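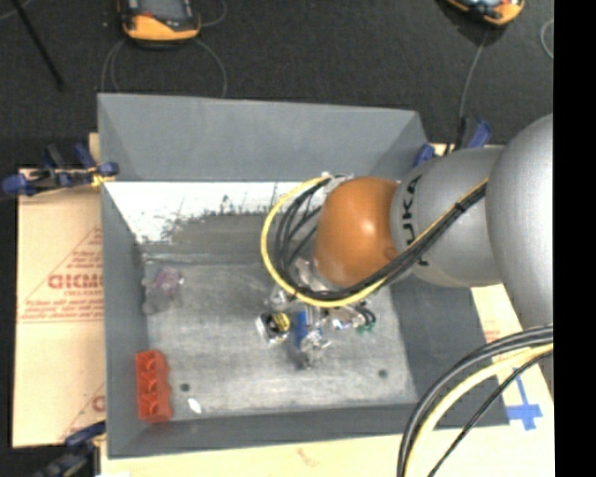

Cubeta gris de paredes inclinadas.

Inicio | Productos | Almacenaje | Servicio técnico | Distribuidores | Contacto

Categoría: Almacenaje y manutención / Cubetas de gran formato

Cubeta de paredes inclinadas Koppel, serie Korance

La serie Korance reúne las cubetas rectangulares de gran formato que Koppel suministra a talleres, almacenes de recambios, centros de clasificación y cocinas centrales. Se trata de recipientes abiertos, de una sola pieza, destinados a la recepción de artículos a granel y a su conservación temporal entre dos fases de trabajo. La ficha recoge las condiciones de uso, limpieza, apilado y pedido vigentes para todos los modelos de la serie.

Descripción general

El cuerpo se fabrica en polietileno de alta densidad, sin juntas ni soldaduras. La inclinación de las paredes permite encajar las cubetas vacías unas dentro de otras y reduce el espacio que ocupan durante el transporte de retorno. El borde superior está reforzado en todo su perímetro y admite la tapa Korance, que se suministra por separado.

El fondo es liso por el interior. En la cara exterior dispone de un nervado que mejora el reparto de la carga cuando la cubeta descansa sobre superficies irregulares o sobre listones. Los ángulos interiores son redondeados, lo que facilita la retirada de restos y evita que las piezas pequeñas queden retenidas en las esquinas.

Carga y colocación

La carga máxima admisible es de 50 kg por cubeta, repartida de manera uniforme. Este valor se aplica a recipientes apoyados en toda la superficie del fondo. Para la colocación sobre bastidores, carros o estanterías de largueros deberá consultarse la tabla de apoyos incluida en el manual, que establece valores inferiores según la separación entre los puntos de sustentación.

Las cubetas llenas no deben encajarse ni apilarse sin tapa. Con la tapa Korance correctamente cerrada se autoriza el apilado de dos unidades, siempre sobre suelo nivelado. No se permite el arrastre de recipientes cargados sobre pavimentos abrasivos.

Limpieza y mantenimiento

La limpieza ordinaria se realiza con agua templada y detergente neutro. Pueden emplearse máquinas de lavado industrial siempre que no se superen los 60 °C durante el ciclo. Quedan excluidos los disolventes clorados, los estropajos metálicos y las rasquetas de filo vivo.

Antes de cada puesta en servicio se recomienda una inspección visual del borde y de los ángulos. Las cubetas que presenten grietas, deformaciones permanentes o cortes profundos deberán retirarse del circuito. Las marcas superficiales y los cambios leves de tonalidad por el uso no afectan a la resistencia del material y no se consideran defecto.

Accesorios

Tapa Korance, con cierre por presión en los lados largos.
Portaetiquetas adhesivo para documentos de formato A6.
Separador transversal, instalable sin herramientas.
Carro bajo Nirkstead, con cuatro ruedas giratorias y freno en dos de ellas.

El carro Nirkstead tiene su propia ficha técnica y sus propias condiciones de garantía. Los separadores no son compatibles con las cubetas de la serie anterior, cuyos ángulos tienen un radio diferente.

Suministro y condiciones de pedido

El precio por unidad es de 39 euros, impuestos no incluidos. Las tarifas para pedidos de mayor volumen se facilitan previa solicitud por escrito. El almacén central mantiene una existencia de 1.900 cubetas en color gris; los restantes colores se fabrican bajo pedido y no admiten devolución.

Los portes corren a cargo de Koppel en los pedidos cuyo importe supere los 3.000 euros y cuyo destino se encuentre en territorio peninsular. Para las islas y para entregas fuera de España se elaborará un presupuesto específico. El destinatario deberá comprobar el estado del embalaje en el momento de la recepción y anotar cualquier incidencia en el albarán.

En febrero se actualizan las tarifas de toda la sección de almacenaje. Los presupuestos emitidos con anterioridad conservan su validez hasta la fecha indicada en cada uno de ellos.

Garantía y asistencia

La garantía cubre los defectos de material y de fabricación durante dos años desde la entrega. No comprende los daños derivados de sobrecarga, exposición a productos no autorizados, perforaciones o modificaciones efectuadas por el cliente. La asistencia posventa se presta a través de Asotance, distribuidor autorizado de la marca, que gestiona asimismo la recogida de cubetas fuera de uso para su reciclaje.

Las consultas técnicas y las solicitudes de certificados de material se dirigirán a Elīna Dambrauskienė, responsable de producto, mediante el formulario de la sección Servicio técnico. Es necesario indicar el número de lote, grabado en la cara exterior del fondo, y adjuntar copia de la factura.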